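Kitchen duty at the robotics club

The Marikar robotics club meets in a classroom above the sports hall, where the radiators have two settings and both are wrong. I went along on 31 Jan 2020, expecting wheels and soldering irons, and found eleven teenagers gathered round three monitors, arguing about a microwave door.

It's a cracking club, I should say that straight away. I stayed two hours longer than I'd planned and missed my bus, and I'd happily do it again.

The project is called Fludard. It is a robot arm that lives in a simulated kitchen and is being taught to do simple jobs there, and the club is entering it for the Studis schools challenge in February. The teacher who runs the club used to write software for warehouse conveyors before she went into teaching, and she talks about both with the same enthusiasm.

"We did have a real arm on loan two years ago," she told me. "It was lovely, but only one person could use it at a time and everybody else sat on the tables eating crisps. With the simulator they can all have a go. Somebody tries an idea, it goes horribly wrong, you reset it and the next person is off."

They do reset it a great deal. The club keeps a log of every practice run, and when I visited it had reached 3,361 (the students had a small party at 1,000, with a cake in the shape of a gripper that I'm sorry to have missed). The log has a column for the result and a much wider one headed "what it did instead". I could have read that column all evening. "Pushed the worktop." "Waved." "Went to look at the wall."

The current task is to reach the microwave and open its door. One of the older students, a sixth-former who has been coming since she was 12, explained why this had taken them most of the winter.

"You think of it as one thing, opening a door," she said. "But it's getting there, and then it's lining up, and then it's pulling in a curve and not in a straight line. Our first version was great at getting there. It would arrive beautifully and then pull straight back, and the whole arm would seize up. I was so cross with it!"

The curve was solved by the youngest member of the group, who is in Year 8 and had never written a line of code before September. He taped a pencil to the classroom door, opened it slowly and had a friend draw round the path on lining paper. "It's just part of a circle," he told me, in the tone of someone who has had to say so several times. "So I measured it and we put the circle in." The lining paper is still up on the wall by the window, with everyone's signature on it.

Not everything is going so smoothly. Lining up is the hard part now, and the approach changes every time because the simulator moves things about between runs. The club's answer is a program they've named Fondutent, for reasons that involve a school trip and which I was told I wouldn't find funny. It scores each approach before the arm commits to it, and backs off if the score is poor. When they first switched it on it backed off from everything. "It was terrified," said the sixth-former. "We had to make it braver." After a fortnight of adjusting they had 177 clean door openings in the log, and on the evening I was there they added 8 more, each greeted with a cheer that must have puzzled the badminton players downstairs.

I asked the teacher whether she minded how they did in February. She thought about it while trying to find the lid of a marker pen.

"I'd love them to do well, of course I would. But they've stopped asking me for the answers, and that happened some time in November, and I was so pleased I went home and told my cat."

Practice for the challenge is mostly a matter of starting positions, and the students take turns to choose awkward ones for each other. A favourite trick is to begin with the fingers low, pointing at the front edge of the black marble worktop, so that the arm has to come up and over before it can go anywhere near the microwave. Another is to leave the little see-through bottle standing close by on the right, where a careless swing would catch it. The Year 8 boy is fond of that one, and his record for ruining other people's runs is apparently unmatched. New members are welcome at any point in the term, and no experience is needed, though they do ask you to bring your own mug. 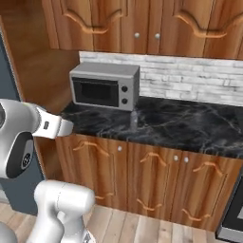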